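2019-05-15

# Two-armed robots take on bag closing at Niskanen

Niskanen, the Cendstead firm that packs small goods in cloth drawstring bags, has begun using robots for part of the closing work. Two arms work side by side at a bench, pulling the cords tight and arranging the bags for the next person in line. The firm plans to have up to four benches running by September.

The work used to be done entirely by hand. Packers filled each bag, drew the cords, straightened the cloth and passed it on, and on a busy shift one person could get through 600 of them. Sore thumbs and wrists were a common complaint, according to shift leader Hilkka Honkanen.

"You'd feel it on the way home, holding the steering wheel," she said. "Filling the bags is fine. It's the pulling that gets you."
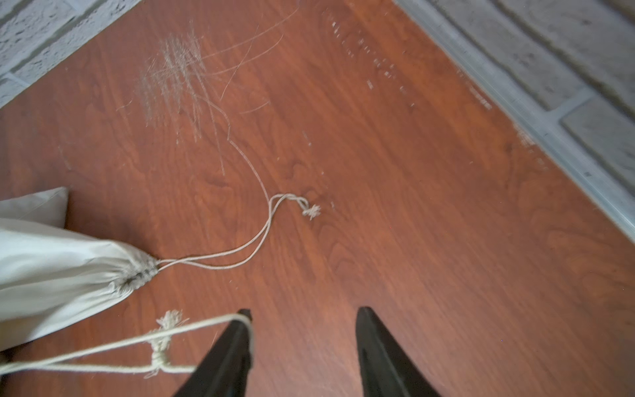 Cloth and cord are awkward for machines. A bag never lies the same way twice, and the cord ends fray and catch. Sernum, the company that set up the benches, spent 36 weeks on the project, and much of that time went on cords. Its engineer Haruna Hosoda said the arms are still slower than a trained packer and sometimes need a bag put straight for them.

"A person finds the end of the cord without looking," Hosoda said. "We have to work for it every time."

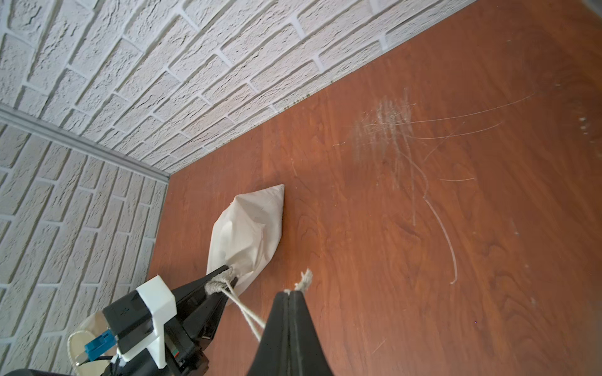 ## What changes for the packers

No jobs have been cut, and the firm has told staff in writing that none will be this year. Three packers have moved from closing to a new job minding the benches. They bring bags over, clear tangles, check the finished knots and note down anything the arms get wrong. The training took 3 days and the post is paid at the same rate as machine setting.

Lenni Tikkanen, one of those who moved, closed bags by hand for years before taking the new post. He said his hands are better but the day is quieter.

"We used to stand across from each other and talk. Now I'm on my own with the bench a lot of the time," he said. He has asked for the next benches to be put closer to the filling tables.
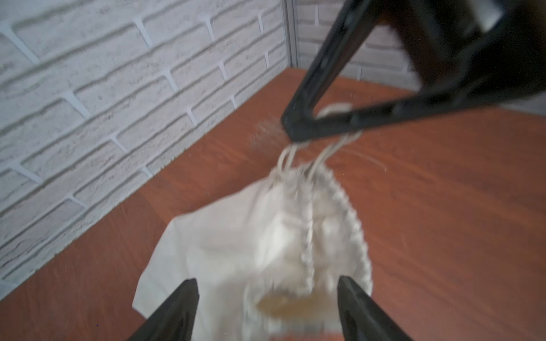 Others are less sure about the change. Kerttu Seppälä, who represents the packers in talks with the firm, said the promise on jobs should run longer than a year. She also wants the notes taken at the benches to be used only for fixing the machines, and not for judging the people who mind them. Talks on both points are going on.

Production manager Eetu Huttunen said he had no objection to the second request and would answer the first in September, when the firm knows how the extra benches are doing.

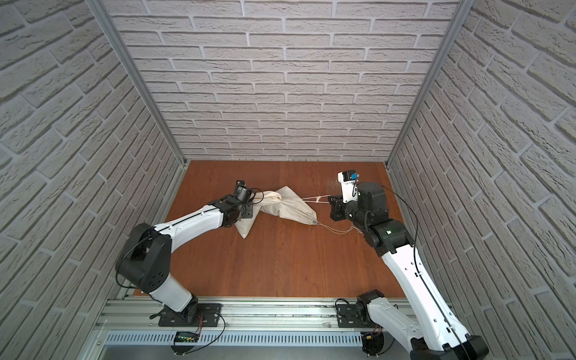
Hand closing will go on for the smallest bags and for all orders from Festora, whose cords are tied in a bow. Packers on those orders will now swap tasks during the shift so that the same people are not pulling cords all day. Honkanen said the swaps had been asked for long before the robots came.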